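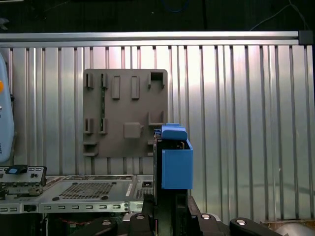 Workshop Gallery: The Old Computer Bench
Posted Monday, October 31, 2022

Hi again, and welcome back to the gallery! I've been promising bench pictures since April, when I finally got serious about taking old computers apart properly (as opposed to prying at them on the kitchen table with a butter knife and hoping). So this page is all about the bench side of things, with a few notes on parts, trays and where everything ends up.

A little background if you're new. I look after the hardware corner at Studthorpe, which is a long skinny workshop with good light at one end and terrible light at the other. We take in tired desktops and the odd bit of server gear, strip out what's still useful and pass it along. The list for this fall had 76 machines on it and I'm still chewing through it, slowly and happily, with the radio on.

1. Plates before piles

My biggest change this year was giving small parts a proper home. I used to have margarine tubs. So many tubs! Everything went in, and then I'd spend half an evening fishing for one card. Now I like a gray plastic plate with clips, pegs and little sockets on it, so a thin green board can stand up on its own edge where I can see it. We printed the first one from a Jaltoter plan and it took 17 hours, and I checked on it far too often. The corners came out lovely and round, which pleased me more than it should have.

2. Drives and the open tower

Hard drives are the part I fuss over the most. I don't like them stacked and I don't like them sliding around, and I really don't like hunting for the right one after lunch. Standing them upright in a slot fixes nearly all of that, and a blue caddy like the one on this drive gives you something to hold besides the drive itself. The tower gets laid on its side with the panel off so the whole board is in reach, and you can see what a tangle the orange and black power cables make once they leave the power supply. I always want to tidy those first. I have to make myself wait, though, or I forget which plug went where.
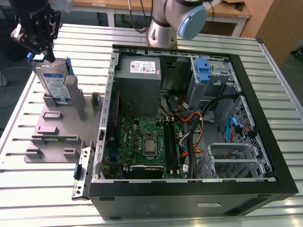 Black desktop tower, side panel off, processor still sitting in its socket. I have a real soft spot for plain black cases like this (they never go out of style, mostly by never being in it).

A few odds and ends people have asked me about

The bench top: slatted aluminum, and I'd never go back to wood. Screws do like to settle in the grooves, so I keep a cheap Drernov magnet wand on a hook and run it along at the end of the day. My record haul is over 200 screws after one very messy week.

The labels: Courtois paper ones, the kind that peel off clean. I write the date and where the part came from, and that's plenty.

Time per machine: 90 minutes if I'm taking my time and having coffee, less if it's a case I've opened before.

Next up is the memory drawer, which is a disgrace, and then the box of mystery cables under the window. If you've got a good way of storing SATA cables without them curling up like ribbon, please leave me a note in the guestbook!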